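Packing and Display of Cut Sandwiches for a Self-Service Snack Table
Project report, Food Service Practice II
Group: Otis Dvorak, Octavio Nina, Aarne Väisänen
Supervisor: Tapio Juntunen

3. Method

3.1 Table layout
The table was set up in the Flasten building in November. The available surface was covered with a brown cloth. Four zones were planned: sandwiches on a flat tray, bottled drinks on a clear two-tier rack, dry snacks in a white tray, and a basket for items handed to the customer. The sandwich tray was placed in front of the drinks rack so that the bottles would stay in view over it. A rim on the tray was required, as wedges slide when they are set down on the cut face.

3.2 Sandwich build
White bread was used throughout. Two builds were compared. Build A had one filling layer between two slices. Build B had three slices and two fillings, with the green layer kept apart from the red and orange one by the middle slice. Both were cut on the diagonal with a serrated knife, wiped between cuts. The target weight for a Build B wedge was 130 g.

3.3 Wrapping
Clear film was cut to length before assembly. Two closures were tried:
Closure 1: film folded flat under the crust.
Closure 2: film gathered and bunched at the narrow end, upper part left loose.
Closure 1 took longer and gave a flatter base. Closure 2 was faster but left folds over the lower part of the filling, and the top of the wedge was not fully covered. For this reason it was accepted only for wedges going directly into a lidded container.

4. Results

Build B was easier to identify from the cut face. Its disadvantage was width. The outer slice tended to bulge where the film was pulled tight, and thin strands in the red filling moved outward during wrapping. Xolani Hlongwane, who reviewed the first draft, suggested a drier filling. This was not tested.

The layout in 3.1 was kept without changes. The basket had to be within reach of the tray, so the two were placed side by side. The rack held two rows of bottles, and a third row was rejected because it would have hidden the labels.

The 500 ml container first chosen for storage was too shallow for wedges standing upright. A deeper one with a hinged lid was ordered from Chmielewska.

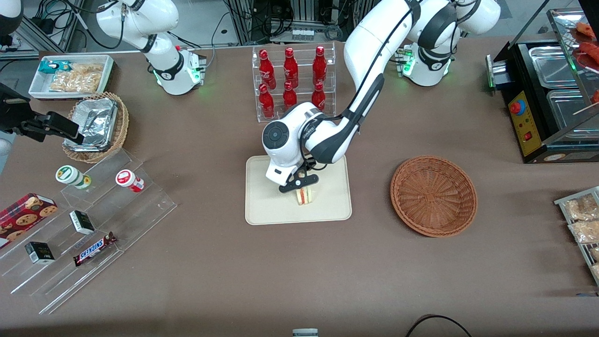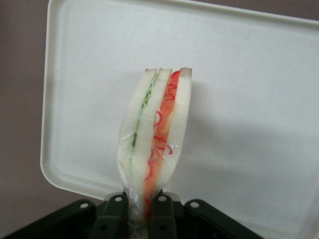 Figure 2. Top: table layout with tray, bottle rack and basket. Bottom: cut face of a three-slice wedge in clear film.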